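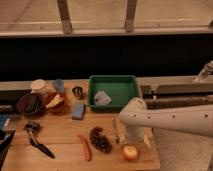 Gripper trials at Pullthorpe: your questions

We compare grippers so that you can buy the wrong one with more confidence. The Groler and the Dekker each get 600 attempts on the same table, with the same arm and the same clutter. A pinecone lies near the front and an apple sits in the corner, and between them they have ended more sales pitches than our accountant.

Which one won?
The Dekker, with 557 good picks to the Groler's 425. The Groler is quieter, if you like your failures peaceful.

What counts as a good pick?
Lifted, held for 29 seconds and put down in one piece. Flinging doesn't count, however accurate.

Why not use proper test blocks?
We did. Everything can pick up a block.

Can I send you my own gripper?
Yes, with its mounting plate and all the screws – we mean all of them. Write to Willy Nijs, who keeps the list. The next free bench time is in November.

Do you test controllers too?
Only the Akent so far. It works well once you have found the second menu.

Will you repeat a trial if I don't like the score?
Once, if you can tell us what we set up wrongly. "It was fine in our office" has been tried.

Are the raw logs available?
On request. They are long and the column headings are in Willy's shorthand.

Page last changed October 15, 2026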